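Boards › Manipulation › Perception & Grasp Planning
Filed under: deformables, wrist camera, motion blur

Cloth edge detector drops out during approach

oda_kestrel
Running the Jumivent grasp stack on a folding task. Edge detection on the cloth is fine when the arm is parked. Once the approach starts, confidence on the near edge falls under threshold and the planner falls back to the last good pose, which by then is stale. Fingertips are crisp in every wrist image, cloth is not. Typical one from the approach, green cloth on the white surface, left edge doubled:
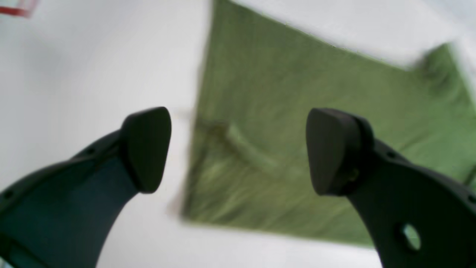 Does the detector need the wrist view at all during approach?
It needs it for the last part of the move, when the hand blocks the overhead camera and the wrist view is the only one that still has the edge in it.

Current settings: exposure is on auto, threshold is the default, planner replans every 4 control cycles. The log for one run has 2,523 wrist images and the detector rejected 2,040 of them. I can post the config if it helps.

palletjack
Turn auto exposure off first. White background pulls the metering all over the place when cloth enters and leaves the view. Fix the exposure short, raise gain, accept the noise. The edge model tolerates noise much better than smear.

rr_mandness
Disagree with fixing it in the camera. You have joint velocities and a calibrated wrist transform, so you know the image motion to first order. Scale the rejection threshold by predicted blur length and widen the edge covariance by the same amount. The planner then gets a wide estimate in place of none. We do this in the Mandness tracker and the fallback pose is almost never used.

palletjack
That assumes the depth to the cloth is known and the cloth is flat. A bunched corner breaks both. A doubled edge also gives you two candidates, and a wide covariance centered between them is a wrong answer with error bars.

rr_mandness
Keep both candidates and let the filter sort it out over the next few updates. It does not need to be centered between them.

oda_kestrel
Tried the exposure change. Rejections dropped a lot during the fast part of the move. The remaining failures are of a different type: the cloth fills most of the upper view and the detector locks onto texture. The material looks like terry, lots of fine diagonal streaks, and the gradient stage scores those as edge fragments. The actual border against the white is soft and curved. The right border is ragged and scores even lower.

stackoverrun
Gradient stage is the wrong tool for pile fabric. Segment on color, then fit the boundary. Green on white is the easy case.

palletjack
Easy until someone puts a white towel down. I would low-pass before the gradient stage and keep the pipeline as is. Also mask the fingers. If your mask comes from the URDF at nominal opening, it will be off whenever the gripper is partly closed, and the pads have the strongest contours in the whole view. Post one with the fingers nearly together.

oda_kestrel
Mask is static, drawn once with the gripper open. That may be part of it. Near-closed:

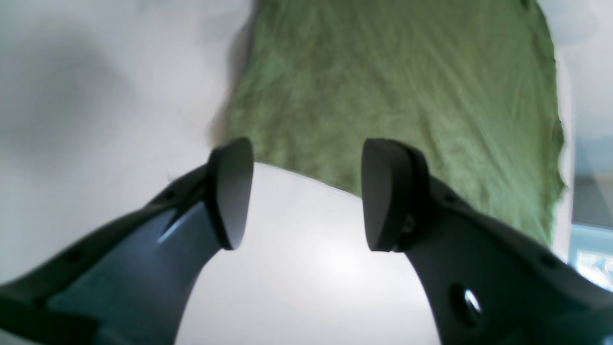

Re: finger mask and what fixed it

palletjack
Static mask is no good there. Both pads are well inside the region your detector treats as cloth or background. Render the mask from measured finger position each cycle and dilate it by a few pixels.

rokmont_fan
The Rokmont driver publishes finger position late relative to the image stamp. If you render the mask from the latest message it will lag while closing. Interpolate to the image time – the buffer is already there in the transform listener.

oda_kestrel
Done, in this order: fixed exposure, rendered mask with interpolation, low-pass before gradients. False locks on the pads are gone. Texture locks still show up when the cloth is close, so I am trying color segmentation as a second vote on top of the gradient result. Detector adds 2 ms per image with the mask rendering, fine at our rate.

rr_mandness
I would still scale the threshold. Short exposure reduces blur at this speed. Increase the approach velocity and you are back where you started.

oda_kestrel
Agreed, it is next on the list. Config diff goes up Monday.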